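Wilano: teaching software to notice loose thread

Capstone project report, robotics stream

What we set out to do

Our proposal, submitted in January, promised a system that would tie a surgical knot by itself. Our supervisor, Dr. Senga Haldane, read it, wrote "charming" in the margin and asked what we would do with the other seven months. We took this as encouragement. It was a warning.

The project as finished is smaller. Wilano watches a suturing exercise on video and works out which stage the operator has reached: placing the needle, pulling through, wrapping, cinching, or tidying up. It also traces the thread from frame to frame. It moves nothing. The knots were tied by people at the console, mostly Rungnapa Prasertsri, who had the steadiest hands of the team and was therefore given no time off.

We recorded 326 clips and marked 836 separate events in them by hand. An event is something like "thread grasped" or "tail released". Celeste Lagos wrote the labelling guide, which began as one page and grew to eight after we discovered that the four of us had four different ideas of when a grasp begins.

The trouble with thread

Instruments are easy to track. They are shiny, they bend only at the joints, and they stay roughly the shape the manufacturer intended. Thread does none of this. It loops over itself, slips behind a wrist joint and comes out somewhere unexpected, and under a bright light it can be dark at one end and nearly see-through at the other.
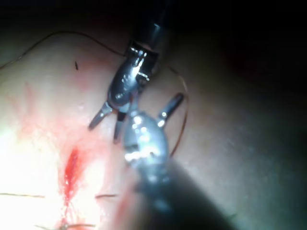

Why not just use brightly coloured thread?

We tried a bright one for a week and the tracker did very well on it, then fell over as soon as we switched back to brown. We wanted a method that coped with the thread people were used to, so the coloured clips were left out of the results.

Our first tracker looked for thin dark lines. It found a great many. Stray offcuts, fine creases and the shadow edge of an instrument were all reported with high confidence as suture, and at one point the software believed in a strand longer than the bench. Maëlle Boychuk suggested starting at the jaws and following the thread outward, on the reasonable grounds that thread being held is probably thread. This fixed most of the false finds and introduced a new problem, which was what to do at a crossing.

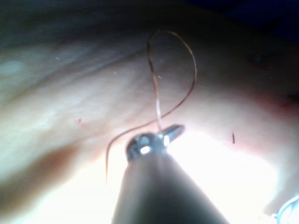 At a crossing the tracker has to choose which way to carry on, and the version we had in the middle of the project simply chose the straightest path. That is right more often than you would expect. When it is wrong, though, it is wrong for the remainder of the clip, because it has happily set off down somebody else's loop. We added a short memory: the tracker keeps both candidates for eight frames and drops whichever one moves less like its neighbours. Maëlle named this module Flosia. She has declined to say why, and it is now all through the code.

Glare was the other enemy. Where the light washed out the surface there was no edge left to follow. We spent far too long trying to recover detail from pixels that had none, before agreeing that the tracker should be allowed to say "lost" and pick the thread up again later. Its scores improved as soon as it could admit defeat – a lesson the team was slower to apply to itself.
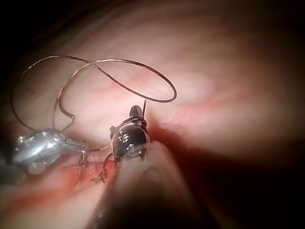

Marites Mercado

I should own up to the stage classifier, as it was my part and I defended it for longer than it deserved. My first version used only the positions of the jaws. It could tell pulling from resting, but wrapping and general fidgeting looked identical to it. To be fair, when I take the console they look identical to everyone.

Adding the traced thread as a second input helped a great deal. A wrap leaves a loop near the holding instrument and fidgeting usually doesn't. The classifier is still poor at deciding when a knot is finished, and it tends to call the end one throw too soon. Dr. Haldane pointed out that students do the same.

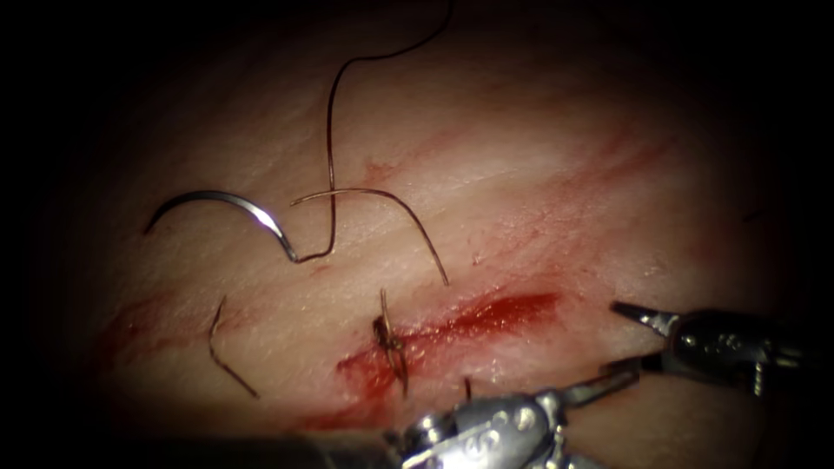

What we would change

Label less at the start. We marked nearly half the events before the guide had settled, then did them again.

Fix the light before the first recording. Ours was moved between sessions, and each move cost an evening of adjusting thresholds.

Clear old offcuts between runs. The tracker was fooled by them to the very end.

Agree on folder names. The final data lives in a directory called new_final_USE_THIS, beside an older one called final_final, and both are needed to rebuild the results.

The code and the labelling guide have been handed to next year's group, along with a box of spare thread and Rungnapa's notes on how to sit at the console without ruining your neck. They have already told Dr. Haldane they plan to tie the knot automatically.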